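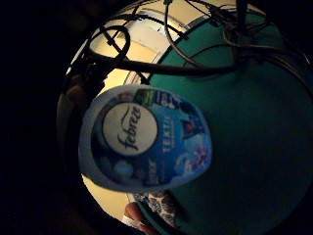 About Us

Destero looks after the smell of other people's rooms. It is a narrow trade, and there are days when we wish it were narrower. Pushpa Srivastava started the firm in Plestville with one van, a key cabinet and a nose her family had complained about for years.

We now freshen 123 furnished rentals between Plestville and Brirach. Sofas, curtains, mattresses, the rug that the last tenant's dog considered his. We open windows first and reach for the Febreze second - Trevor Gosling would like it known that the window is free.

What we don't do: drains, carpets glued to the floor, or anything involving a freezer that was unplugged in January. Trevor did one of those. He has asked for it to be left off the website.

Who's here

Pushpa Srivastava, owner and final sniff
Trevor Gosling, curtains and upholstery
Selorm Ansah, bookings, invoices, diplomacy

The office opens at 9, except Tuesday, when Selorm is out collecting keys and the phone rings to itself. Leave a message and say which room it is.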